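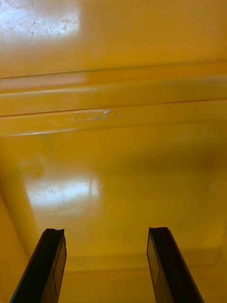
Page 2 of 9

Trullunine Home & Storage Help > Bins, totes and shelving

Scuffs and specks on glossy yellow plastic bins — what takes them off?

Posted by mekonnen_pantry

We use yellow molded bins for sorting small stuff at home, hardware mostly, and they look worn well before they should. The plastic is the shiny kind, so any mark shows as soon as the ceiling light hits it. Mine has a patch of small dark specks and faint scuffs high up on the wall, with what look like thin wipe marks mixed in. Lower down, on the ledge above the floor of the bin, there is a whitish squiggle with a faint smear next to it. I can't tell if that one is a scrape or something stuck on.

I have tried dish soap and a paper towel. The specks moved around a little and I think I added some of the wipe marks myself. I don't want to dull the finish. I would also like to know how to get into the grooves between the ridges. A folded cloth is too thick for them.

The bins are not expensive but I have 9 of them and would like to keep them going. Food does not go in them, if that matters.

Ifor Gwilliam
Marked helpful by the poster

Stop using paper towels on gloss plastic. They are rougher than they feel, and if there is any grit in the bin you are dragging it across the surface. Rinse first, every time, before anything touches the wall.

What I do with mine:

Fill the bin with warm water and a small squirt of dish soap. Let it sit for half an hour. Pour it out and rinse under the tap or with a hose. A lot of the specks will go with the water if they are just dust or metal filings.

Wipe what is left with a wet microfiber cloth, in straight lines, light pressure. Rinse the cloth often.

For the seams, use an old soft toothbrush. Run it along the groove, not across. A wooden toothpick works on packed dirt. Don't use a screwdriver tip or you will have a new white line to ask about.

For the white squiggle, run a fingernail over it. If you feel a bump, it is probably residue. Put a little rubbing alcohol on a cotton swab, test it on the underside of the bin first, then dab and wipe. If you feel a dip or nothing at all, the plastic itself is likely scraped. You can make a scrape less obvious with plastic polish but it won't disappear. On a ledge inside a hardware bin I would leave it alone.

Dry it with a clean cloth. Water spots show on yellow almost as much as the scuffs do.

fludilgate77

magic eraser. takes 2 minutes

Ifor Gwilliam

Replying to fludilgate77: those are a fine abrasive. It will take the mark off and leave a dull spot where the mark was. Fine on a matte bin.

Jivuvex

I'd go a bit further on the scrapes. I wet sand with 1000 grit, then finer, then polish. It came out well on a flat lid. I would not try it on ridges, there is no room to keep the paper flat. Also, cut a piece of thin foam or shelf liner for the floor of the bin. Screws sliding around do most of the damage down there.

mekonnen_pantry

Thanks. Fingernail test says bump, so I'm going to try the alcohol tonight. Does the shelf liner need to be glued down or does it stay put?

Jivuvex

Cut it snug and it stays. I take mine out in December and wash it with the bins.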